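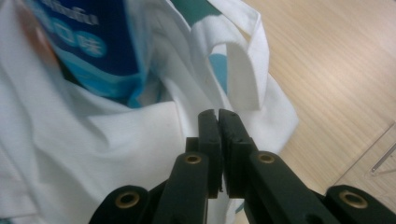 Section 4. Setting up your Tralora steam station for the first time

Revised 2018-09-15

Okay, the box is open, you've checked the parts against the list in Section 3, and the base unit is sitting somewhere in your house with the tape still on it. Now we get to the good part. I wrote this section with the unit next to me on the floor, doing each step as I typed it, so if I tell you to turn a knob to the left, I turned it to the left and looked. The guide covers the Tralora with the removable tank. If yours has the fixed tank with the screw cap on top, steps 5 through 9 will be different for you and you want Section 11 instead.

Have these things handy before you start:

The base unit and the iron (they come joined by the hose, don't try to separate them)
The water tank
The scale cartridge in its foil packet
The heel rest, a gray rubber mat with ridges
A pitcher
A couple of old white cotton towels or pillowcases
Your ironing board, opened and standing

About those towels: white is best, cotton is best, and ones you don't care about are best of all. The first steam carries little specks of manufacturing dust and you want to be able to see them come out. I used a pillowcase that had already lost an argument with a cup of coffee.

4.1 Finding a place for the base

1. Pick a flat, steady surface that can take the weight. Filled up, the base is heavier than it looks. I keep mine on the fold-out shelf of a Dinsa board, but a low bench beside the board works just as well, and so does a sturdy stool.

2. Check the height. The base should sit level with the board or a bit lower. If it sits higher, water settles in the hose and you get a spit of hot water at the start of every pass.

3. Leave a hand's width of space behind the unit. There's a vent back there, low down, and it's easy to miss!

4. Run the power cord to the wall without crossing the place where you'll be standing. The hose is long enough for a full-size board, so move the base closer to the outlet before you go looking for an extension cord.

CAUTION: Please don't use a light-duty extension cord with this. If you absolutely need one, get a heavy-duty grounded cord rated for heating appliances, and lay it out flat instead of leaving it coiled up.

Note: If you're left-handed like me, turn the base so the hose comes out on your left side. The hose clip on the back pops out and goes into a matching slot on the other side. Push it until it clicks. It took me months to notice there was a second slot, and I ironed with the hose across my wrist that whole time.

4.2 The cartridge and the tank

5. Lift the tank straight up by its handle. It's stiff the first time. Hold the base down with your other hand and give it a proper tug.

6. Open the foil packet and take out the scale cartridge. Put it in a bowl of cold tap water and leave it there until the little stream of bubbles stops. Mine took 13 minutes. You can skip ahead and do steps 14 and 15 while you wait.

7. Push the cartridge into the round opening on the underside of the tank, arrow pointing up. It should go in with thumb pressure. If you find yourself leaning on it, take it out, turn it slightly and try again.

8. Fill the tank with cold water up to the line on the side. The tank holds 50 ounces and the line is a little short of that, so stop at the line even though there's room left.

9. Wipe the bottom of the tank dry and lower it back into the base. Listen for the clunk. If the tank light on the panel is still on after you plug in, the tank isn't all the way down, and nine times out of ten pressing on the back corner fixes it.

Note on water: plain tap water is fine in most places, and the cartridge is there to deal with the minerals. If your kettle goes chalky in a month, mix half tap and half distilled. Don't put in scented water, starch, vinegar, fabric softener, or the water out of your dryer or dehumidifier. I know it seems like a nice bit of thrift to use dryer water (I tried it, years ago, on a different iron) but it has lint and softener in it and it leaves brown marks on collars that don't come out.

Note on cartridges: the replacements sold under the Dasska name fit this tank. So do the ones from Tralora. I've used both and couldn't tell you which was in there on a given day. Write the month on the new cartridge with a marker when you put it in. Mine says October on it, and that's the whole of my record keeping.

4.3 First heat

Do this part with a window open. There's a smell, kind of a hot plastic and warm dust smell, and it goes away after the first run. A thin wisp of smoke from the soleplate is normal too, for the first minute or so. If it keeps going, or if it's coming from the base, unplug it and see Section 9.

10. Peel the protective film off the soleplate. Look at it sideways under a lamp, the film is clear and very easy to overlook. If you leave it on, it melts, and then you'll be reading Section 10.

11. Set the iron on its heel rest, with the mat underneath, ridges up.

12. Turn the temperature dial to the lowest mark. Plug in. Press the power button once and let go. The button blinks while the boiler heats and goes steady when it's ready.

13. Once it's steady, turn the dial up to the cotton mark and wait again. I make tea at this point.

14. Lay a doubled-up towel on the wide end of the board. If your board cover is new, run your palm over it and check for pins or plastic tags from the packaging.

15. Put a second towel within reach, crumpled up is fine. You'll be grabbing it for drips.

16. Hold the iron flat, a few inches above the towel on the board, and squeeze the steam trigger. Nothing happens for a moment, then you'll hear the pump (it sounds like a cat purring inside a coffee can) and water may spit out before the steam comes. Keep squeezing. Let it run for a slow count of ten, rest, and do it again.

17. Repeat until the steam comes clean and even from all the holes. Check the towel. If you see white or gray specks, keep going. With my unit I needed most of a tank.

CAUTION: Steam burns are quick and they're nasty. Keep your free hand behind the iron, never in front of it. Don't steam anything while it's being worn, not even a cuff, not even if you're running out the door. Keep kids and pets away from the hose, which gets hot along its whole length.

CAUTION: Don't lift the tank out while you're squeezing the trigger. The pump runs dry and makes a horrible rattle.

4.4 Your first real ironing

Don't start with your best blouse! Start with something big, flat and white, like a sheet or a tablecloth. You get a feel for the weight and any last specks will show.

18. Sort what you have by fabric. Low heat things go first, so synthetics and silk, then wool, then cotton and linen at the end. The soleplate heats up fast and cools down slowly, so this order saves a lot of standing around.

19. Shake each piece out before you lay it down. If it's been sitting in a heap since laundry day, shake it twice and smooth it with your hand. Steam sets creases every bit as well as it takes them out.

20. Squeeze the trigger on the forward stroke and let go on the way back. The forward stroke dampens and relaxes the fabric, and the back stroke dries it. If you steam both ways, the cloth comes off the board limp and wrinkles again on the hanger.

21. For thick seams and hems, set the iron down, steam for 2 seconds, lift, move over, set down again. Don't push. Pushing stretches a seam, and then it ripples.

22. Hang or lay things flat until they're completely cool. I fold mine too early every single time and I regret it every single time.

Note: Linen behaves much better if you iron it a little damp. Dry linen can be misted with a spray bottle, rolled up in a towel and left for half an hour. My big Valtetti tablecloth gets this treatment and it's the only way I can get the center fold out. Iron it from the wrong side first if it has embroidery, face down on a towel so the stitching sinks in and doesn't get squashed.

Note: If you run out of water partway through, the tank light comes on and the pump stops. You can lift the tank, refill it and carry on with the power on. Dry the bottom before it goes back in.

4.5 Shutting down

23. Turn the dial to the lowest mark, set the iron on its rest, and switch off at the button. Then unplug.

24. Take out the tank and empty it. Leave the cartridge in, but don't let it dry out completely if you iron every week. A spoonful of water in the bottom of the tank is enough.

25. Wait at least 40 minutes before you wrap the hose. It holds its heat longer than you'd think, and a warm hose that's been wound up tight will keep that curl.

26. Loop the hose loosely around the base and press it into the clip. No tight bends near the handle, please, that's where my old one cracked.

CAUTION: Never open the rinse cap on the underside of the base while the unit is warm. There's pressure behind it. The rinse comes up in Section 6 and it's always done cold, with the plug out of the wall.

For the automatic shutoff and how to change its timing, go on to Section 5.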